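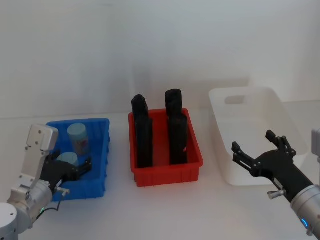 Two-arm sorting bench with blue, red and white bins.

Planning a sorting bench: advice for small workshops

Members of the Sundon workshop scheme who intend to buy a two-arm bench should settle the layout before requesting a quotation. The arms will take up most of the budget, but the table, bins and grippers decide whether the bench is useful from the first day.

Begin with the bins. Plain plastic household ones are suitable and cheap to replace. Allow 10 per cent of the consumables budget for spares, and keep to one colour for each type of item. Shallow trays allow the fingers to reach the bottom; deeper baskets are better kept for finished work.

Measure the table with both arms at full stretch. A bench placed against a wall saves floor space, but leave room behind the bins for cleaning. Light, plain surfaces show up dust and spills, and can be wiped down in a minute.
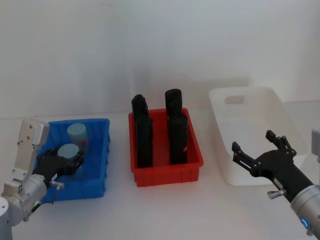 Left gripper closed around a clear container with a light blue lid.

Grippers should be chosen for the items handled most often. Lidded containers are a fair test – ask the supplier to lift one by the body, just beneath the lid, and to repeat this with the container full. Where Kramer and Flostunora both quote for the same bench, ask each to use your own containers.

The following should appear as separate lines in any quotation:

Delivery and fitting
Spare gripper fingers, 3 pairs
Replacement cables
Staff training
Yearly service visit

The Sundon scheme contributes up to £283 towards training and £199 towards the first service visit. Benches bought through Florirlow are covered on the same terms. Claims for the current year close at the end of November, and the supplier's invoice must be attached.

Last reviewed 6 August 2026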